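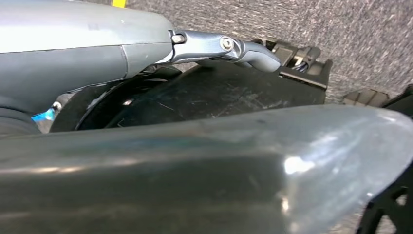

Attachment 1: metal linkage, two bolts

Ticket 467
Product: Studex label server
Site: Lerus, packing hall
Opened: July
Status: Resolved, monitoring

Reported problem
Label jobs sent from Trimex stop printing partway through a batch. The queue shows "sent" for every job, but the printer goes idle. Batches under 2,000 labels complete. Larger batches fail at varying points.

Log
08:40 Restarted the print service. Queue cleared. Test batch of 3,000 stopped again.
09:15 Swapped the network cable and moved the printer to another switch port. No change.
09:50 Printed the same file from a laptop over USB. Full batch completed, so printer memory and media sensor ruled out.
10:30 Checked the server disk. The spool folder is on the system partition, which was almost full. Old job files were not being deleted after printing.
10:45 Found the cleanup task disabled. It runs under a service account whose password expired.
11:20 Reset the password, enabled the task, ran it by hand. Spool folder emptied.
11:40 Test batch of 3,000 completed. Repeated once, same result.

Cause
Spool partition ran out of space during large jobs. Studex does not return a disk error to Trimex, so the jobs were marked as sent.

Follow-up
Cheung to move the spool folder to the data partition. Disk alert set at 13 GB free. Ticket stays open until the next month-end batch has printed.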